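Multlow Foam Letters and the Serkby Play Table: do you need both?

Posted March 7, 2026

I was ready to dislike the Multlow letters. Foam alphabets all look alike in the store, and the claims on the bag (tested for 2000 hours of play, whatever that means) made me roll my eyes before I had it open.

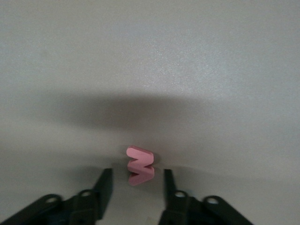

So, the letters first. They're thick enough to pick up without digging a fingernail under them, which my old set never managed, and the rounded edges are kind to small hands. The colors lean pastel. I like the chalky pink more than I expected to, though I'd have taken something stronger for the vowels, so a kid could sort them at a glance.

My main gripe is the shapes. Z and N are close to the same piece turned on its side, and Multlow has done very little to help. A small notch on the bottom edge would fix it. My nephew spelled "zoo" and "noo" with equal confidence and I couldn't really argue with him. The Chow set I tried before this one has a dot on the foot of each letter. It's also flimsier, and I gave up on it in April last year after the K tore.

Now the table. Serkby sells the top as "matte mineral gray" and I'd question the matte part. It has a fine speckle that hides crumbs very well, but get down low and you'll catch soft reflections in it, and a sheen where the light hits the grain. Fine for a craft corner. If you're buying it for a bright room because you think it won't glare, go and look at one first. Serkby says the surface is good for 1000 wipes, and I have no plans to check.

My neighbor Gijs Wuyts swears by the Griveck table instead, which is 800 mm wide and folds. I've used his. It wobbles.

Would I buy these again? The letters, probably, at 30 dollars and not a cent more. I paid over that and it still annoys me. The table I'd only get on sale. It's a decent plain surface with a fancy name, and foam letters will sit on whatever you already own. Returns are free at both places, but keep the bag the letters come in, as Multlow wants it back.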